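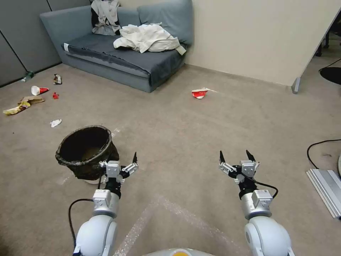
Carpet and a dark wastebasket.

Open morning at the Brolska carpet mill

I have wanted to see a big loom running for years, and Brolska did not disappoint! Ingegerd Kristiansen met us at the gate at 9 and walked us straight into the yarn store, 57 shades of wool stacked to the roof. I could have stayed there all day — the greens alone!

The weaving hall is louder than you'd think. Roald Granström runs four looms in there and talks with his hands. He let us feel a sample before and after shearing, and the difference is huge. 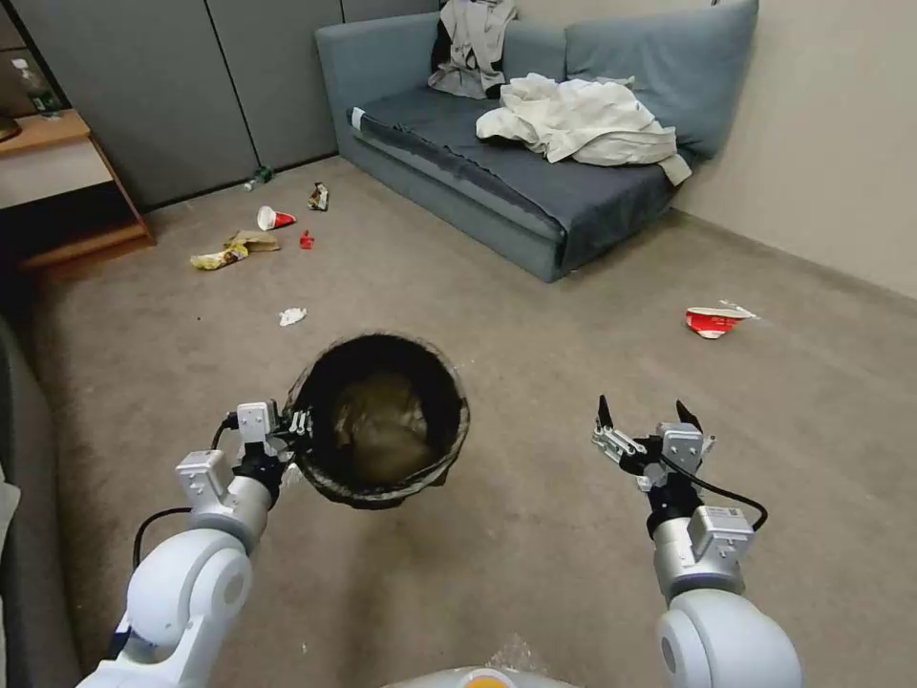
A round black bin, held just above the carpet.

Next came the dye house, which smells like wet sheep and vinegar (I loved it). Each vat takes nearly 900 pounds of yarn. Elsa Hägglund still checks every batch by eye at the north window.
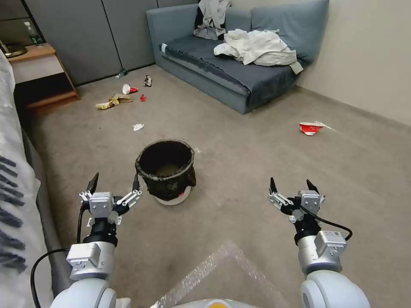 Getting there and lunch

Take the number 7 bus to the end of the line and follow the canal. The canteen does a very good pea soup, and the remnant shop stays open until 3. I came home with a red hall runner under my arm.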